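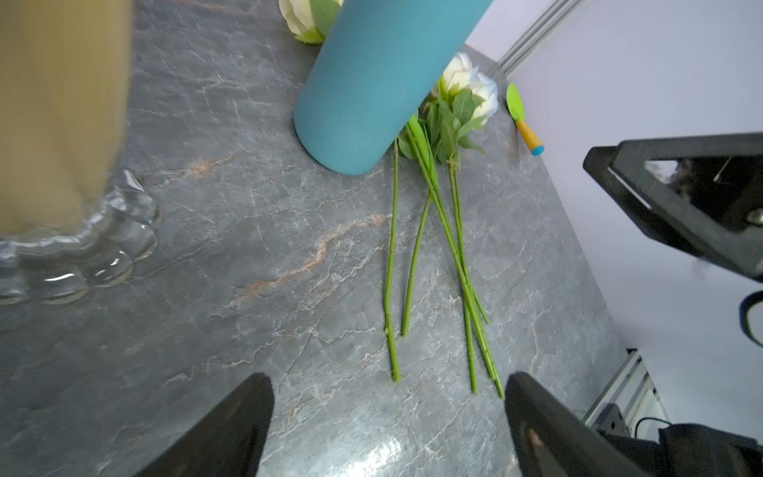
White roses on the marble-patterned counter, next to the teal vase.

Open afternoon at Kostiuk, Borwood

In October I visited the open afternoon of Kostiuk, a company in Borwood that makes and sells artificial flowers for hotels, offices and restaurants. I wanted to go for a long time, because my cousin has a small guest house and she asks me every year what to put on the breakfast tables in winter. The bus from the station goes only to the bridge, so please count on a walk of 29 minutes after it. I counted on ten and I came late.

Chiharu Honda met our group at the door. First she took us through the storage, which is one long room with paper boxes up to the ceiling. She told us that they keep 2,000 stems of roses ready at all times, and that white goes out fastest, before weddings in spring and again before the end of the year. The boxes have labels with a color number and a length. I asked if a private person can buy there. It is possible, but the smallest order is 33 stems of one color, and for my cousin this is too much of one color.

After storage we came to the part I liked most, the flowers and vases put out on a gray marble-patterned surface. I had expected everything in perfect arrangements, as in a shop window. Some of it was arranged, but some roses were lying down with their long green stems, and so I could look closely at how they are made. The leaves have small teeth on the edge like on a real rose. I also noted the twine around the white bundle. It is a simple thing and I will copy it at home.

Nesma Zerouali, who teaches the evening course in arranging, spoke here for a quarter of an hour. Her advice was to decide about the vase first and only then about the length of the stem. With real flowers we cut a little every few days, but an artificial stem is cut one time and stays so. She bends the stem before she cuts anything. She also said to let one flower stand higher than the others, and I understood this when I looked at the yellow vase with the wavy rim.
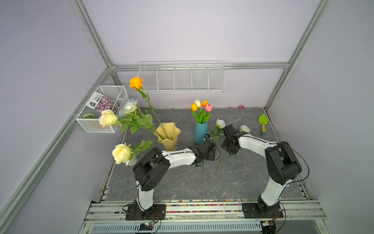

Roses in the yellow wavy vase, with the orange one at the top.

The colors in this vase were my favorite of the day. Orange, a very pale blue-white and pale yellow I would not choose together, but with so many green leaves between them they are calm. Another pale yellow rose was in a small white cup, and I think this is the best idea for a breakfast table. It takes almost no place, and a guest can move it with one hand.

A man from our group, Radymyr Symonenko, asked about dust. The answer was a soft dry brush every second week, and for the leaves a cloth with a little water.

At the end there was tea and a table with the catalog. The catalog costs nothing, the evening course must be paid and is full until spring. I left my address for the waiting list. The way back to the bridge goes down the hill and is easier.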